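Nirncombe Paper Lantern Project – progress report to the Sundqvist Fund, second period

You gave us 4000 to find out whether the Geridside hall could be lit with paper lanterns made over balloons. We have spent most of it on learning respect for glue. The current method is plain enough: balloon on a cloth, knot toward the maker, white tissue in overlapping pieces until the blue stops showing through.
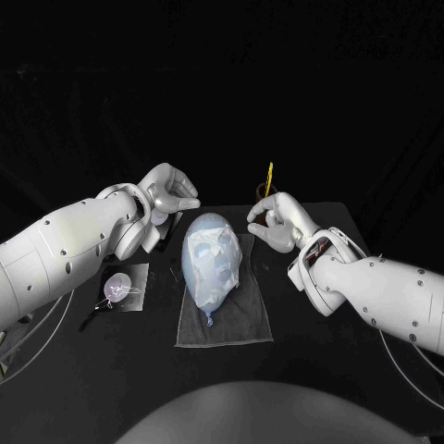 Page last changed: September, 4:40 p.m.

Coverage is still our weak point. Thin patches tear when the balloon comes out, and loose edges dry into something like a bad haircut. We now ask for 2 full layers before anyone is allowed an opinion on shape.

The Jokberg workshop has settled on a dark gray cloth under each balloon, after trying bowls (too deep) and optimism.

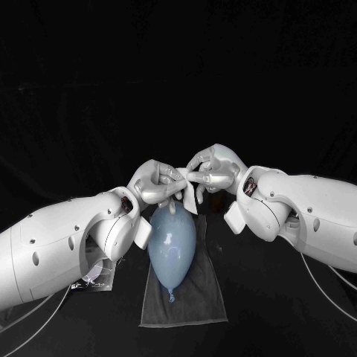 Will the lanterns be ready for the hall this winter?
Only the small ones. The large ones need a stronger paper, and we are still testing it.

Cutting the tissue took longer than we budgeted for, and the scissors have had more use than the kettle.
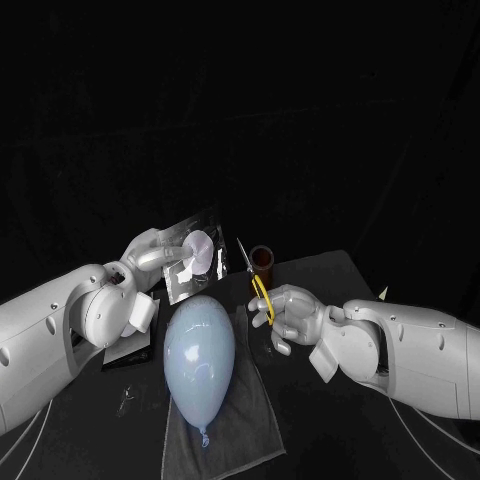
We would therefore like to move the unspent travel money into paper and paste – the travel was mostly to Jokberg and back, and we can walk. At the present rate the full set would be finished in 2032. We expect to improve on that, and will send revised dates with the next report.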